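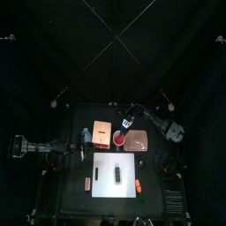 About Trurico

Trurico sells and rents household starter sets: the small things a kitchen and bathroom need before anyone can cook a meal or wash up properly. We began with student rooms and now also supply furnished apartments, guest houses and a few employers who house seasonal staff. The company is owned by the people who work in it.

How we started

Sabina Gajdoš and Nima Nouri managed rental apartments for the same landlord. Every summer they went through the units after the tenants had left and made a list of what was missing. The big items were usually fine. The spatula was gone, the cutting board was warped or stained, and there were four can openers in one drawer and none in the next apartment.

They started keeping spare items in a basement locker and lending them out to new tenants. After two summers the locker was full and other landlords were asking for the same thing. Trurico was registered that June, with one van and the lease on a former print shop, which is still our address. The old paper racks hold our cutting boards now.

What we supply

A set is packed for a room, a studio or a full apartment. The room set is the smallest and fits in one carton. The studio set takes two cartons and the apartment set takes three or more, depending on the number of beds.

Our current list has 771 items on it. Most customers will only ever see a small part of that. The ones that go out most often are cutting boards, turners and spatulas, cups, trays, food boxes, dish brushes, bottles for soap and oil, and sponges.

We buy cutting boards with a handle slot so they can be hung on a hook. Slotted turners are sold in plastic and in steel, and customers with coated pans should ask for plastic. Trays come in clear and tinted versions. We don't promise colors in a mixed set. If you need everything to match, tell us when you order and allow 6 extra working days.

Knives are not included in any set unless you ask for them in writing. They are packed separately and the box is labeled.

How we choose things

Andri Koller does the buying. Before an item goes on the list it is used in our own staff kitchen for a month and washed every day. Lids have to go back on after washing. Handles have to stay tight. Anything with a printed pattern is checked again at the end of the month, and a lot of printed cups don't make it past this point.

We look at size as much as quality. A good cutting board that does not fit in a small sink is a nuisance to clean, and a tray that is wider than the shelf ends up on the floor. Andri keeps a plywood mock-up of a narrow student shelf next to his desk and tries everything on it.

Some items are made for us. The Jurčo line is our own range of plain cups, trays and boxes that stack inside one another. It was drawn up by Vilém Šindelář, who worked in packaging before he joined us. The first version of the box had a lid that was hard to get off with wet hands, and we changed it after complaints from a guest house. If you still have the old lids we will swap them at no charge.

Rentals and returns

Rental sets are delivered complete and collected complete. Returned items are sorted on the long tables at the back of the building. Things that can be washed and used again go to the left, things that need a repair or a new part go in the middle, and everything else goes out for recycling where the local depot accepts it. Soft items such as sponges and cloths are never reissued.

Missing pieces are charged at the list price. We do not charge for ordinary wear. Knife marks on a cutting board are ordinary wear. A burn through the middle of it is not.

Ilídio Sequeira runs the returns tables and answers most of the questions about charges. If you think an item was counted wrong, write to him within 3 weeks of collection. He keeps the packing sheet for every set and will send you a copy.

Where we are

Our main building holds the office, the packing room and the pickup counter. The counter is open from 8 a.m. to 4 p.m. on working days, with a break at noon. You can collect an order there or buy single items. There is parking for vans on the north side, but please don't block the gate to the Hirkoten yard, because their trucks use it all day.

We also keep a small store in Urkine for customers on that side of the river. It stocks room sets only. Larger orders for Urkine are sent from the main building and usually arrive the next morning.

Working here

There are around 20 of us in the summer and fewer in the winter. Most people start on the packing tables, including those hired for the office, so that everyone knows what goes into a carton and how heavy it gets. Summer packing jobs are listed in spring and no experience is needed. You will be on your feet for most of the shift.

Contact

For new orders, ask for Sabina or Nima. For products you would like us to carry, write to Andri and include the measurements. For returns and invoices, contact Ilídio, and have your set number ready. It is printed on the inside flap of the first carton.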